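Clivel Road Improvement, Section 2
Progress report to the Gumberg Fund
11 November 2025
Prepared by: Kimie Kaneko, site engineer
Grant reference: 2548

Work on Section 2 has continued under the program approved in June. The current stage covers the crushed stone base next to the existing paved lane. Stone is supplied by Roltelance and checked for grading on delivery. One load was rejected for excess fines and replaced at the supplier's cost.

The lane remains in use for access to the houses and other properties along the road. Residents have been given the contractor's phone number and a notice of working hours.

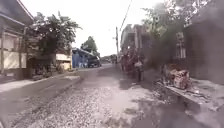
Surface texture still varies along the section. Coarser areas will be regraded and rolled before the binder course is placed. The joint between the stone and the paved lane needs separate treatment, and Zhenhua Tian has issued a revised edge detail to the contractor, Lei. Levels at property entrances will be checked again after rolling.

Spending is within the approved budget. We request release of payment 5, less the 20 percent retained until final inspection.

Open items: drainage outlet approval; compaction test results for the second half of the section; revised delivery dates for the binder material.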